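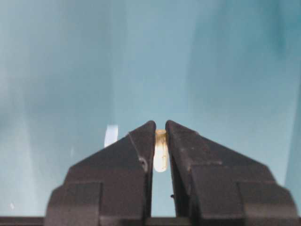 Small, cream and standing up very straight.

26/09/2024

So we've moved! Three years in the old flat, one very long day on the road, and now we're officially 3076 people, with a clothesline and a lemon tree and a neighbour's rooster that has no idea what time it is. I'm writing this on the floor with my back against the fridge (the only wall in the kitchen that isn't covered in boxes, and yes, I know a fridge isn't a wall).

I had plans for this move. I had a spreadsheet. Every box was going to have a number and a room and a list of contents, and I did the first 20 beautifully, in coloured texta, and then the final weekend arrived and everything after that just says STUFF. One says MORE STUFF / LAMP. I've opened it and there is no lamp. The lamp turned up inside the esky, wrapped in a beach towel, next to the good scissors I'd blamed everyone else for losing.

We booked Usow for the truck and I'd use them again in a heartbeat. Two blokes, lovely, very patient about the stairs, and they got the Valla couch down in one go after I'd spent a fortnight telling anybody who'd listen that it would have to come out through the window. It did not fit through the front door at this end, mind you. It came around the side, past the bins, over the gate and in through the laundry, and I don't think it's ever leaving. If we sell this place one day the couch goes with it.

The cleaning of the old flat I'd rather not relive. Has anyone ever got their whole bond back? I scrubbed that oven with bicarb until my hands looked a hundred years old, and the agent still wrote "some residue" on the form. There was residue when we moved in! I have photos! I'm disputing it, and I'll report back.

What I wasn't ready for was how quiet it is out here at night. At the old place we had the tram, and the bottle shop bins, and the upstairs couple with their treadmill. The first night here I lay awake listening to absolutely nothing and then a possum ran across the roof in what sounded like work boots, and I slept like a baby after that.

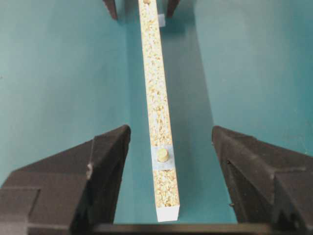 Furniture has been the slow bit. We left a lot behind (hard rubbish collection, you beauty) on the theory that a new house deserved a fresh start, and what that means in practice is that our clothes are living in suitcases and I eat breakfast off an upturned tub. I'm trying to buy secondhand where I can, partly for the money and partly out of a grudge against the stuff that comes apart the second time you move it. You know the kind, speckled particleboard along the top, a smart white end on it, and one little wooden peg sticking up waiting for something to slot onto it. I gave away two of those bookcases before we left and didn't shed a tear. Then I walked into Pliltent for a bathmat and came out having ordered a chest of drawers, so don't take advice from me.

I've set a budget of $1000 for the lot, by the way. That's drawers, a kitchen table, chairs, a desk and some sort of shelf for the hallway. My sister laughed out loud. We'll see! There's a garage sale around the corner in October and I intend to be there in my thongs with a thermos before the sun is up.

In better news, I've found coffee. It's a place called Daza, in between the chemist and the tyre shop, and it looks like nothing from the street, but the flat white is cracking and they do a cheese and Vegemite scroll the size of my face. I've been in four mornings running and yesterday the girl at the till said "same again?" and I nearly cried into the sugar. At the old place I went to the same café for three years and they never once got my name right.

Still to do: curtains, a doormat, the council bin form, whatever's dripping in the bathroom. And I haven't found the box with the can opener in it, so if anybody has a good recipe for dinner that doesn't involve tins, pop it in the comments please. We're on night five of toast.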